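This site uses cookies to remember your settings and measure readership. By continuing you accept our cookie policy. Manage preferences

Clarari wants 100 homes' worth of hand-guided chores before it sells an arm

Clarari, the small automation firm that spent last year promising a kitchen helper for under-staffed care homes, has changed its tune about how it will get there. The company said in July that it is putting its arm to one side and paying people to do household jobs with a gripper held in the hand. A camera on the tool records what the fingers do. The recordings go into a learning system called Prelard, which is supposed to work out the rest.

The target is 100 homes. So far the company has signed up eight.

The pitch is easy to follow. Real robots are slow to move from place to place, and they need somebody trained standing next to them. A hand-held gripper fits in a backpack. Clarari says a new collector can be working after a four-hour training session, and that the same tasks recorded on a full arm would take far longer. It did not say how much longer, and it did not share the test behind the claim.

There is one number it does like to share. In its July update, Clarari says Prelard finished 93 percent of its trial tasks after learning from hand-held recordings alone. Read a little further and the trial shrinks. There were four tasks, all of them picking up an item and setting it down again, all on tables, and all in a room the company runs itself. Nothing was poured, folded, or opened. A care home kitchen at breakfast time is a different sort of place.

We asked whether the 93 percent included runs where a person stepped in to straighten things up between attempts. Clarari said resets were "handled in line with normal practice" and left it there. We asked for the failed runs. Those are being kept for internal use.

The bigger question is what the recordings teach. When a person holds the gripper, the person's shoulder, wrist, and good sense do much of the work. A collector who feels a cup start to slip will tighten up without thinking. The camera sees the fingers close a bit more. It doesn't feel the cup. Whether a motor can learn that habit from video is an open matter, and the July update treats it as settled.

Then there is variety. A recording is only as useful as the places and surfaces it covers, and a program that pays by the clip gives people every reason to stay where they are comfortable. Same table, same light, same reach. Clarari says its review software, Fikska, throws out clips that look too much alike. It would not say what share gets thrown out, or whether collectors are paid for the rejects. For people doing this as part-time work, that second point matters quite a bit.

Much of a collector's shift is plain tabletop work, and there is a good deal of nothing in it. The tool spends plenty of time over bare surface between one grasp and the next.
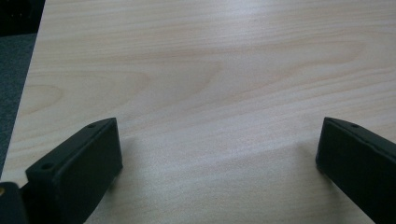

The gripper's two black fingers, open over a pale wood-grain tabletop.

Clarari argues that those empty stretches are useful too, and that a system has to know what "nothing to grab" looks like. That may be so. It would be easier to accept if the company broke down its hours of recording by what happens in them. The update gives no total for hours at all, only homes, and a home could mean a week of work or one afternoon at a kitchen counter.

Lumanlan, which rents out recording kits to several smaller firms, including Clarari, told us it has no part in judging the results. It supplies the grippers and replaces them when they wear out. Asked if its other customers had reported scores like Clarari's, it declined to discuss them.

None of this means the approach is a dead end. Hand-held collection is cheap, and cheap counts when the other choice is a lab full of arms waiting for someone to steer them. But buyers in the care sector have been shown a lot of tidy tables over the years. Before anyone signs an order form, they should ask for a trial in their own kitchen, with their own cups, and with Clarari's staff standing well back.

The company says it will publish a second update once all the homes are signed up. It gave no date for that, and no price for the arm.

Related

Prelard pilot slips again as care homes ask for refunds
What do part-time robot trainers get paid?
Lumanlan raises kit rental fees
Five questions to ask at a robot demo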